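4. Building and Testing the Sillow Arm in a Shared Workshop

4.1 The shop and the build

All of the hardware work took place at the Gridville shop, a members' workshop with one long bench, two drill presses and a shelf where half-finished projects are allowed to sit for a month. We built Sillow there in the evenings. The base plate was cut first, then drilled twice, as the first hole pattern came out mirrored (we kept the bad plate and now use it as a drilling guide for other projects). The arm bolts to the plate, the plate clamps to the bench, and the whole thing can be taken down in one evening when another member needs the space.

The controller board, which we call Clerkine, sits in a steel lunch tin under the bench. It reads the joint encoders 100 times per second and passes the readings to a used desktop computer. Early on we lost a good deal of time to a loose ground wire that made the wrist twitch whenever the drill press started. Moving the arm to its own outlet and crimping the wire again cured it, and we were very pleased to see the wrist hold still for a full evening!

4.2 Why we stack in simulation first

Bench time at Gridville is shared, and a bad command on a real arm can bend a finger or chip the bench. We therefore wrote the stacking program against a simulated room before moving any of it to the workshop. The simulator, Pacheco, runs on the same desktop computer and takes the same commands as Clerkine, so a program moves from one to the other with a single changed line in the settings file. The simulated arm and table do not copy our own hardware closely. We chose a ready-made arm model with a parallel gripper and spent our effort on contact, friction and timing, where most of our early mistakes were hiding.

The task is simple to state: pick up one cube, carry it over a second cube, lower it until the two touch, and let go. The last part is by far the most interesting. If the fingers open too early, the cube drops and bounces. If they open too late, the arm is still pushing down and the lower cube slides. Figure 3 gives the moment our release rule has to deal with, with the green cube on the magenta one and the fingers still closed.

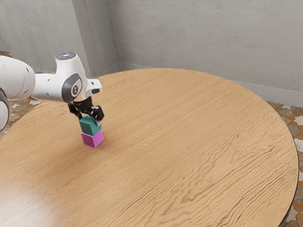

How does the program know when to let go? It watches the downward force at the wrist, and opens the fingers once that force has stayed above a set level for a short, fixed time.

Figure 3. Green cube resting on the magenta cube, gripper closed, as rendered in Pacheco. The upper cube is slightly offset from the lower one.

A small offset like the one in Figure 3 is allowed under our scoring. We count a stack as good if the upper cube stays put after the gripper has opened and backed away, whatever the exact alignment. An earlier version of the score also asked for straight edges, and it threw out many stacks that any person walking past would have called fine. Dropping that condition made the results much easier to read.

4.3 Results in simulation

We ran 300 trials with random starting positions for both cubes. Of these, 241 ended in a good stack on the first try. We then changed one thing only, slowing the final part of the descent, and ran the same 300 starting positions again. We had expected a gain and instead got 237. The slower descent gave the held cube more time to creep between the fingers, so that it met the lower cube at a tilt. This was our favorite result of the whole project, since it sent us back to look at grip force, a setting we had left alone from the first day.

4.4 Moving to the bench

The first bench runs were made in January 2018 with cubes sawn from scrap pine and sanded by hand. Isauro Villaseñor made the rubber finger pads from an old bicycle tube, and they grip better than the molded pads we had ordered. The force level chosen in Pacheco was too low for the bench, where the wrist sensor picks up vibration from other machines, and had to be raised before the release rule behaved. No other part of the stacking program needed changing.

We do not report a bench success rate in this section. The cubes were recut partway through testing, and the two sets differ enough in size that adding up their trials would mislead the reader. Full bench logs, including the runs made with the drill press on, are listed in Appendix B.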